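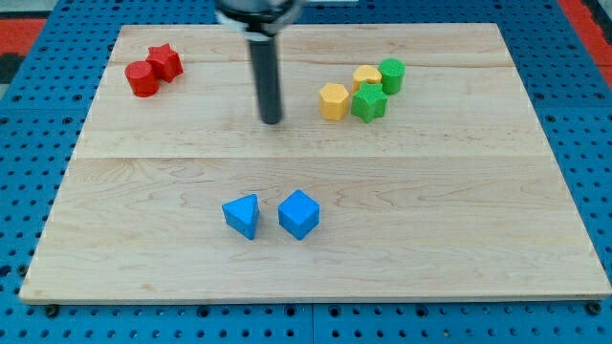

Ngân Lò asked after the last run of this talk whether the blocks should be sorted by color first or by shape first, and said the answer given was too short. So, a longer one.

SLIDE 2 -- Color first
Red goes to the left, yellow and green to the right. On this board the red group is a cylinder and a star. Point out that the two share a color and nothing else: one has a round outline, the other has five points. Pause for the room to look.

SLIDE 3 -- Shape first
Take the yellow hexagon. Six flat sides, flat top. Under a shape rule it leaves its neighbors and goes with other hexagons, whatever their color. Mention that pale yellow is hard to tell from bare maple under warm bulbs. Ask for the side lights if the hall has them.

SLIDE 4 -- Spacing
Define "group" before using the word again. In the Skindik sheets a group is any set of blocks with gaps smaller than one block width. Two blocks nearly touching count as a group. A block standing alone is a group of one. Someone will object to this. Take the objection, then move on.

SLIDE 5 -- The surface
Light wood, joined from strips. Seams are faint but people use them as guide lines without being told to. In the July trial at Kurnavora, 8 of 21 adults lined up their first block on a seam. Repeat the figures slowly.
Matte blocks only. Gloss paint throws highlights and hides the edges of the top face.

SLIDE 6 -- Sorting log
3,699 placements entered so far. Do not read out the table. Give the two columns that matter: rule chosen, and rule changed partway through. Shape entries for stars are complete -- cylinders still need a second check.

SLIDE 7 -- Handout
Blank board outline on one side, sorting rules on the other. Pass out before questions. Corrected copies are dated 29th April; discard any without a date.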